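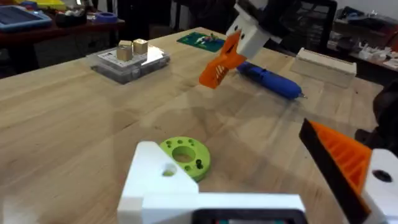 Potlow's shared workshop opens its doors again

Posted Aug 19, 2026

If you've walked past the old Hlongwane building on Mill Street lately, you've probably noticed the lights on upstairs well into the evening. Good news, then - the Potlow shared workshop is back! It closed in February when the floor started sagging under the back windows, and I'll admit I had pretty much given up on it. I had my bag of half-finished stuff sitting in the hall closet and I'd started using the kitchen counter for everything, to the great annoyance of everyone who eats at my house.

The building went up in 1922 as a glove factory, and the upstairs room still has the big windows and the hooks along the wall where the cutters used to hang their aprons. The new floor is level (I put a marble down to check, and it stayed put). The radiators have been moved out of the way and there are outlets along both long walls, so no more extension cords snaking under your feet while you're carrying something sharp.

What I like best is the tables. The old ones were painted plywood and had been sawed, burned, and glued on for so many years that you couldn't write a grocery list on them without the pen going through. The replacements have pale wooden tops, nice and smooth, and they came from Divano, the furniture place out by the county road, which let the workshop have them at cost. You can lay out tiny parts on them and see what you've got. I dropped a screw on one my first night and found it right away, which has never happened to me before in that room.

Hand tools are back on loan too. You sign for them at the desk and bring them back before you go home. The little rotary tools are still the most popular thing on the shelf, and if you want one on a weeknight I'd get there early. There's a sheet where you can put your name down, but people kept writing over each other the evening I was in, so bring some patience. Safety glasses are in the bin by the door. Wear them, please.
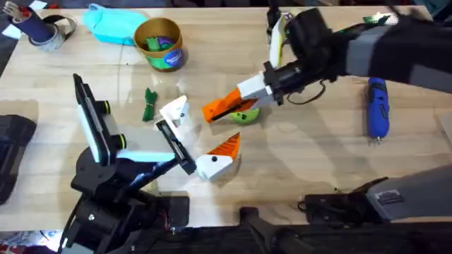 Storage was the sore point before the closure, and it's the thing people asked me about most when I said I was going to write this up. There are no lockers yet. They're on order from Stonunura and should show up sometime this fall, but for now your project goes home with you, and the small shared things just live out on the tabletops. I kind of like it that way. There's a cardboard canister at the back with green and purple bits poking out of the top, a dark blue pen holder with a few things standing in it, and a roll of gray tape right beside it where you can grab it. The turquoise pouch is lying there as well. The one rule I was given is to put things back where you found them, and so far folks seem to be doing it.

A month's pass is $36, and if you only want to drop in for one evening it's $20. That's a little more than it used to be, and I did hear some grumbling on the stairs. The floor had to be paid for somehow. Kids under twelve get in free with a grown-up, but they need to stay at the front tables, away from the saws. At last count 133 people had signed up, and a good number of those were new to me, so don't feel shy if you've never been.

Beginner evenings start up again next month. The first one is engraving on wood and soft metal, and after that there's a session on fixing wobbly chairs (I'm going to that one, I own four of them). Sign-up is on the clipboard downstairs, or you can call the desk while the workshop is open. Parking is behind the building, and the side door is the one you want. The front one sticks.

Oh, and the coffee machine survived the renovation, but the mugs didn't, so bring your own for now.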